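Home | Topics | Software | Contribute
February, by the Astthorpe desk

Requena

Requena is the motion planner we run at Hoketness for pulling old computers apart, and I'm pretty fond of it! It takes a target from the perception side (a drive caddy, say), tries up to 320 candidate grasps and hands the best one to the controller. 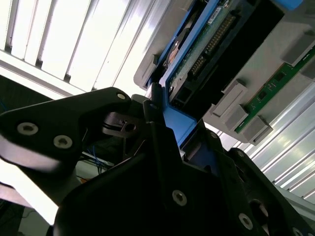
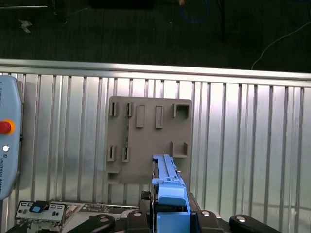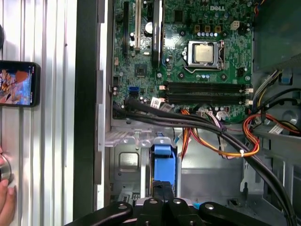

Perception

Nalmont, the vision half, learned from 537 labelled views. Grey metal still confuses it, blue plastic hardly ever. Version 2 added a colour check and cut planning to 17 milliseconds.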